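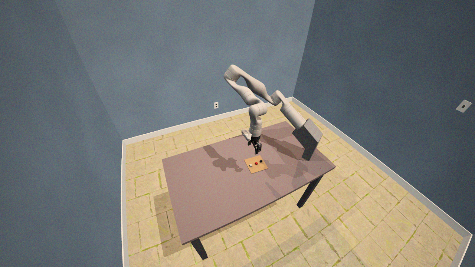

Questions about the Rudville water main replacement

We get a lot of calls at the Rudville water office these days, and we're glad of every one of them, but the same questions do come around again and again, so we've tried to put our answers in one place. The project replaces the old cast iron mains under the east side of town, from Mill Street out to the Fanari bakery corner, and it will keep us busy until December. The work moves along one block at a time. The crew's digger works from above, reaching down into a narrow trench while everything around it stays put, your mailbox included (we hope!).

Why do the mains need replacing at all?

Most of them went into the ground 80 years ago, and they've served us well, but the breaks have been coming closer together every winter. We had 13 last year on the east side alone. Each one means a crew out in the cold, a street torn up, and a good many families without water for their morning coffee. Patching is fine up to a point, and we're well past that point.

Who is doing the work?

The contractor is Rondonuwu, a pipeline company that also did the Harbor Road job for us a few years back. Stavros Dimitriou is their site foreman, and you'll find him at the trailer behind the fire station most mornings. The design was drawn up by the engineers at Ultgate. On our side, the project manager is Larasati Wijaya, and she's the right person to ask if you have a question that isn't covered on this page.

Will my water be shut off?

Yes, but for less time than most people fear. While your block is being worked on, you'll be fed from a temporary line laid along the curb, so the only real shutoffs are the two short ones when we switch you over to that line and then back onto the new main. Each takes an afternoon. You'll get a card on your door two days ahead, and if rain moves the date, you'll get another card. Please do read the second card! We've had folks fill every pot in the kitchen on the wrong day.

Is the water from the temporary line safe to drink?

It is. The line is disinfected and tested before anyone is connected, and it carries the same water you have now. On hot days it may come out of the tap warmer than you like. Let it run a bit, or keep a pitcher in the fridge.

My water looks cloudy or brown after the switch. What should I do?

Open the cold tap in your bathtub and let it run for ten minutes. Leave the hot water alone until the cold is clear, so you don't pull anything into your heater. It's also a good idea to unscrew the little screens on your faucets and rinse them out. If it's still brown the next morning, call us and we'll flush the hydrant on your block.

Will my rates go up to pay for this?

The main project doesn't change your rate. It's paid for out of the bond that voters passed, together with a state loan. Your own service line, meaning the pipe from the meter to the house, is a separate matter. If yours turns out to be lead or galvanized, the town will pay up to 2000 dollars toward a new one. Zulkifli Santoso in the billing office has the forms, and he's happy to go through them with you over the counter or by phone.

What about my lawn and driveway?

Anything we dig up, we put back. Grass gets topsoil and seed, and driveways are patched with gravel first and paved once the ground has settled. That settling takes longer than anybody wants, us included. If you have a sprinkler line within 100 feet of the meter, please mark it with flags or tell the crew where it runs.

Can I still park on my street?

Evenings and weekends, yes, unless there's a sign saying otherwise. On working days we need the curb clear from seven in the morning. Neighbors who can't easily walk from the next block should call us, and we'll find a spot close by.

How do I reach someone after hours?

The emergency number on your bill is answered day and night. For anything that can wait, leave a message at the office and Ms. Wijaya or one of her staff will call you back the next working day.

Page last updated 31 Mar 2018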